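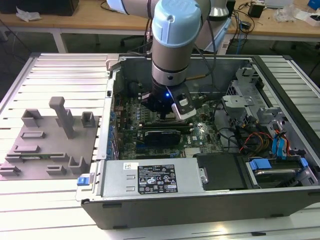 Search the guide
Reading time: 2 min

Section 6. Adding a loss-making company to your Remitz watchlist

Remitz tracks quarterly losses for people who own shares in companies that have them. The default view shows earnings per share and very little else - a bit like judging a desktop computer with the case shut. Lay it on its side, open it up, and there's the green motherboard. The Cash Burn panel does the same for a balance sheet.

1. Open Watchlist and type the company name, e.g. Vorness.
2. Select Cash Burn, then Quarterly.
3. Set the period to 12 months.
4. Enter an alert level in millions. We start at 200. Optimists may go higher.

Note: Totals refresh every Wednesday.

Caution: Deleting a holding does not delete the loss.

Contact | © Remitz | Back to top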